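Ticket 918
Subject: Lease abstract shows wrong break date for Haslinger, units 3 to 7
Opened by: Kilian Aebischer, commercial leasing
Assigned to: Alois Ruchti, document systems
Priority: High (was Low, then someone from the landlord's side called)
Status: Closed, with one leftover

9:12 am, K. Aebischer
The abstract Feltska produced for the Haslinger lease says the tenant can break in June. The lease says December. I have read the clause three times and it has not changed. The notice letter is drafted off the abstract, so it is wrong too, but very nicely formatted.

9:40 am, A. Ruchti
Which version of the lease did you upload? There are four in the folder, and two of them are called FINAL.

9:47 am, K. Aebischer
The signed one. It's called "FINAL use this".

10:25 am, A. Ruchti
Found it. "FINAL use this" is the signed lease with the side letter scanned onto the back. Feltska read the break clause on page 31, got December, and was happy. Then it reached the side letter, which mentions a June rent review, and decided that this was a later amendment to the same date. Confidence score: high. I have worked with people like this.

10:31 am, K. Aebischer
Can you just type December in?

10:33 am, A. Ruchti
I can, and it will go back to June at the overnight sync. Ask me how I know.

11:50 am, A. Ruchti
Tried so far:
Re-ran the abstract on the same file. June.
Cleared the cache and re-ran it. June, faster.
Split the side letter into its own file and tagged it "ancillary". December.

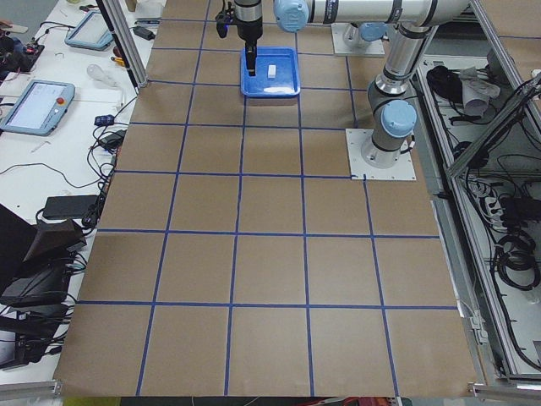
So the split works, and I've locked the field to stop the sync from having opinions. Please regenerate the notice letter from the template. Do not edit the old one, it still carries the June date in the footer, in a type size I would call discreet.

1:15 pm, K. Aebischer
Regenerated. Date is right in the body and the footer. The tenant's name now reads "Lesov Lesov". I am prepared to live with many things, but they have to sign this.

1:38 pm, A. Ruchti
The name field was filled from both files. Removed it from the ancillary one. Try again.

1:44 pm, K. Aebischer
One Lesov. Thank you. Are the other leases all right?

2:20 pm, A. Ruchti
I searched for leases with a side letter scanned into the same file. There are 123 — most from the Dekano portfolio, where it seems to have been house style. I've opened a separate ticket for those. Until it's done, check break dates against the lease itself before any notice goes out.

Closing this one.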